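Drucken | Per E-Mail senden
27.09.2018
59 Mal geteilt | 23 Kommentare

Sauer macht glücklich: Mariama Wumbei und der Maisteig

Wer bei Mariama Wumbei klingelt, riecht den Teig schon im Treppenhaus. Leicht säuerlich, ein bisschen wie Joghurt, ein bisschen wie frisches Brot -- und nach fünf Minuten will man nur noch davon essen. Seit dem Frühjahr gibt sie unter dem Namen Bomora Kochkurse, in denen es fast ausschließlich um fermentierten Mais geht. Ein ganzer Abend über Maisteig! Ich war skeptisch und bin es nicht mehr.

„Die Leute kennen Sauerteig aus Roggen, und dann denken sie, damit sei das Thema erledigt“, sagt sie und lacht. „Dabei essen Millionen Menschen in Ghana jeden Tag Kenkey oder Banku, und das ist auch Sauerteig. Nur eben aus Mais. Für mich ist das der Geschmack von Feierabend.“

Gelernt hat sie es von ihrer Tante Cecilia Aidoo, die an der Straße verkaufte und keine Waage besaß. „Sie hat den Finger in den Teig gesteckt, probiert und genickt. Oder eben nicht genickt, dann wurde weiter gewartet. Ich habe als Kind jahrelang auf dieses Nicken gestarrt.“
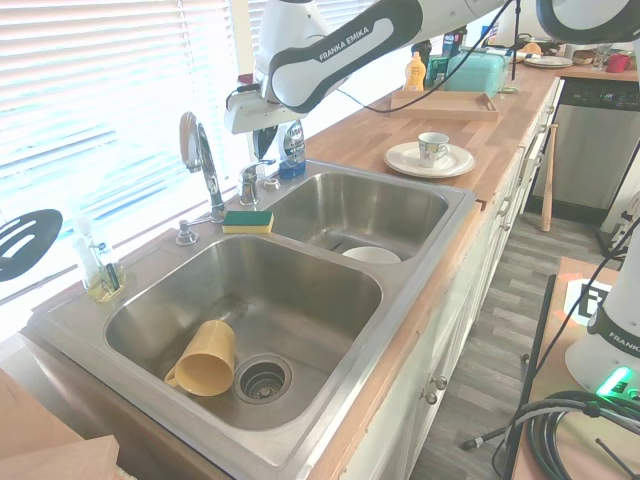
Aufgeschrieben wurde bei der Tante nichts. Als Wumbei nach Deutschland kam, musste sie sich die Mengen selbst zusammensuchen, und die ersten Versuche gingen gründlich daneben. „Der Mais aus dem Supermarkt war zu süß, das Mehl zu grob, die Wohnung zu kalt. Im November habe ich den Teig neben die Heizung gestellt und abends eine Decke darübergelegt wie bei einem kranken Kind.“ Heute kauft sie ganze weiße Körner im Afrikaladen Salum, weicht sie ein und mahlt sie selbst. Für eine Kursportion rechnet sie mit 900 Gramm trockenem Mais.

Was mich am meisten überrascht hat: wie wenig Zutaten das alles braucht. Mais, Wasser, später etwas Salz. Keine Starterkultur, keine Hefe. Die Milchsäurebakterien sitzen schon auf den Körnern und legen los, sobald es feucht und warm genug ist. Wumbei redet über diese Bakterien so liebevoll wie andere über ihre Hühner. „Die arbeiten die ganze Nacht durch, und ich muss nur einen Deckel drauflegen“, sagt sie. „Das finde ich immer noch großartig.“
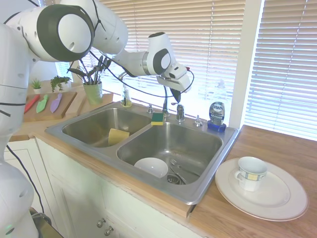
Wie lange muss der Teig stehen?

„Drei Tage, wenn die Küche normal warm ist. Im Hochsommer können zwei reichen. Ich drücke ihn fest in die Schüssel, streiche die Oberfläche mit nasser Hand glatt und lasse ihn dann wirklich in Ruhe. Die meisten Anfänger gucken viel zu oft nach.“

Zu den Anfängern gehörte auch Afonso Bettencourt, der inzwischen beim Kurs mithilft. Er kommt vom Broa, dem portugiesischen Maisbrot, und die beiden streiten mit Hingabe darüber, ob Mais in den Ofen gehört oder in den Topf. „In den Topf“, sagt Wumbei. „In den Ofen“, ruft Bettencourt vom Herd herüber, wo er gerade mit beiden Händen am Holzlöffel hängt. Banku zu rühren ist Schwerarbeit, das muss man wissen. Der Teig wird immer zäher, zieht am Löffel, klebt, blubbert und wirft einem heiße Spritzer auf den Unterarm, und wer aufhört zu rühren, bekommt Klumpen.
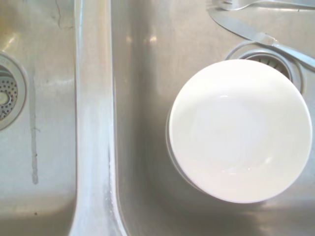

Kenkey ist noch aufwendiger. Ein Teil des Teigs wird vorgekocht, dann kommt der rohe Rest dazu, alles wird zu Kugeln geformt, in Maisblätter gewickelt und noch einmal stundenlang gegart. An der Küste nehmen viele Bananenblätter, und natürlich hat jede Familie dazu eine Meinung. Wumbeis Freund Ekow Sowah, der die Soßen beisteuert, schwört auf die Variante im Bananenblatt. „Weicher, feiner, eleganter“, findet er. „Ekow irrt sich“, findet sie.

Einig sind sie sich beim Drumherum: gebratener Fisch, rohe Zwiebeln und eine Pfeffersoße aus Tomaten und sehr scharfen Chilis, im Tonmörser zerrieben. Sowah reibt kreisend und mit viel Geduld, ein Mixer kommt ihm dafür nicht ins Haus. Der Unterschied ist zu schmecken! Die Soße bleibt grob, hier ein Stück Schale, dort ein Kern, und jeder Bissen ist ein kleines bisschen anders scharf.

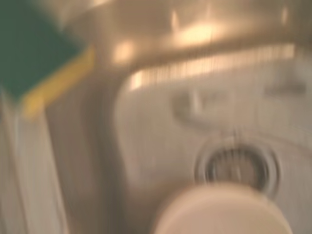

Übrig bleibt selten etwas. Falls doch, schneidet Wumbei den kalten Kenkey am nächsten Tag in Scheiben und brät ihn in Öl, bis die Ränder knusprig sind. Oder sie zerdrückt ihn mit Milch, Zucker und Eiswürfeln zu einem Getränk, das in Ghana Ice Kenkey heißt und bei dem ich zweimal um Nachschlag gebeten habe. „Das trinken meine Kursleute am Ende alle im Stehen“, sagt sie, „und dann wollen sie das Rezept, obwohl es gar keins gibt.“

Der nächste Bomora-Abend ist im November, Anmeldung direkt bei Mariama Wumbei. Eine Schüssel mit Deckel für den eigenen Teig bitte mitbringen.

Artikel drucken | Artikel per E-Mail senden
3 Mal empfohlen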